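フラルポート料理教室について

はじめまして、ルルデス・テイシェイラ(Lurdes Teixeira)です。港町フラルポート(Flallport)の坂の途中で、小さな料理教室「ハペタ(Hapeta)」をやっています。先生と呼ばれるのはいまだにちょっと照れるので、生徒さんにはルルデスと呼んでもらっています。

もともとは料理の仕事をするつもりなんてまったくなくて、ドラーナー(Drarner)という食品卸の会社で伝票を打っていました。毎日毎日、豆と乾物と缶詰の数字ばかり。でもおかげで乾物には妙に詳しくなって、ひよこ豆なら袋ごしに触っただけで古いか新しいかだいたい見当がつくようになりました(自慢できる場面はあまりありません)。

そのころ、会社のお昼に持っていった豆のスープを同僚がえらく気に入ってくれて、作り方を教えてと言うんです。紙に書いて渡したら、次の日「全然ちがう味になった」と鍋ごと持ってきました。味見してみたら、玉ねぎの炒めが足りないだけ。それで週末にうちの台所で一緒に作ることになり、次は彼女の妹さんも来て、その次は妹さんの友だちも来て、椅子が足りなくなりました。教室の始まりはそんな感じです。

今の場所に移ったのは7月のとても暑い日でした。前は傘の修理屋さんだった建物で、入口の上にはまだ傘の形の金具が残っています。看板を出すときに外そうか迷ったんですけど、「傘のところの教室」と言うと町の人にはすぐ通じるので、そのままにしました。タクシーで来る方も、それで大丈夫です!

教えているのは家のごはんです。豆の煮込み、魚のオーブン焼き、残ったパンを使ったスープ、卵のお菓子。レストランみたいな盛りつけは私も苦手なので、やりません。そのかわり火加減と塩のことはしつこく言います。塩は最初に全部入れないで、途中で味を見て、また入れる。これだけは初回からずっと言い続けるので、みんな帰るころには私の口まねをしています。

クラスは3つあります。「はじめての鍋」は包丁を持つのもこわいという方向け。「市場の日」は朝のうちに魚を買いに行って、その魚で昼ごはんを作ります。海が荒れて魚がない日は卵料理に変わりますが、それはそれで人気です。もうひとつが「親子の台所」で、小さいお子さんと大人の方が一緒に参加するクラス。ここがいちばんにぎやかで、いちばん粉が飛びます。
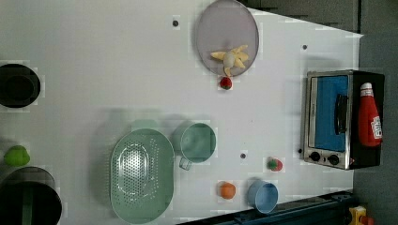

料理の経験がまったくなくても参加できますか?

「はじめての鍋」からどうぞ。お米をといだことがない方、卵をきれいに割れない方も大歓迎です。最初の回は玉ねぎを切って炒めるところだけにたっぷり時間をかけるので、置いていかれることはありません。

「親子の台所」では、小さい子には混ぜる、ちぎる、丸める、という仕事をお願いしています。パン生地を丸めてもらうと、へびになったり靴になったりして、なかなか丸にはなりません。焼けばちゃんとパンなので、そのまま焼きます。野菜がきらいな子に無理に食べさせることもしないんですけど、自分でちぎったレタスだけはなぜか食べる子がけっこういて、おうちの方がびっくりされたりします。

食材は、できるだけ近所で買っています。野菜はフラーナスネス(Flarnasness)という丘の上の農園から届けてもらっていて、夏のトマトが本当に本当においしいんです。届いた日は予定していたメニューを変えてでも使ってしまいます。「今日は魚じゃなかったの?」と言われたことも何度か……すみません、トマトが良すぎました。

豆は昔の勤め先のドラーナーから今も買っています。辞めた会社に毎月注文の電話をするのは不思議な気分ですけど、電話に出てくれるのは、最初にスープの作り方を聞いてくれたあの同僚です。彼女のスープは今では私のより濃くておいしくて、少しくやしい。

教室には私のほかにスタッフが2人います。ひとりはパンの担当で朝がとても早く、もうひとりはお菓子の担当で朝がとても苦手です。ふたりが顔を合わせるのはお昼ごろで、そのとき窓ぎわで飲むコーヒーの時間が私はわりと好きです。早めに着いた生徒さんも、よかったら混ざってください。

棚には古い料理の本が335冊あります。祖母のものが多くて、余白に「甘すぎ」とか「夫は好まず」とか、鉛筆の書き込みがたくさん入っています。教室の中でなら自由に読んでもらってかまいません。ただ、背表紙がはずれかけている本が多いので、そっと開いてもらえるとうれしいです。書き込みのほうが本文より役に立つこともよくあります。

持ちものはエプロンとふきん、それから髪の長い方は結ぶもの。持ち帰り用の容器もあると便利です。煮込みの日はたいてい多めにできてしまうので、ふたがしっかり閉まるものにしてください(坂道でスープをこぼした人が、私を含めて何人もいます)。

アレルギーのある方は、申し込みのときに必ず書いてくださいね。材料を変えられるものは変えますし、むずかしい回のときは別の日をご案内します。当日に言われるとどうしても対応できないことがあるので、そこだけお願いします。

場所は港の広場から坂を700メートルのぼったところ、右側です。のぼりはきついですが、帰りはずっと下り。途中のベンチで休んでいる人がいたら、たぶんうちの生徒さんです。申し込みは電話か、教室の入口の用紙でどうぞ。授業中は手が粉だらけで電話に出られないことが多いので、留守番電話にお名前と、来てみたいクラスの名前を残しておいてください。夕方、片づけが終わったら私からかけ直します。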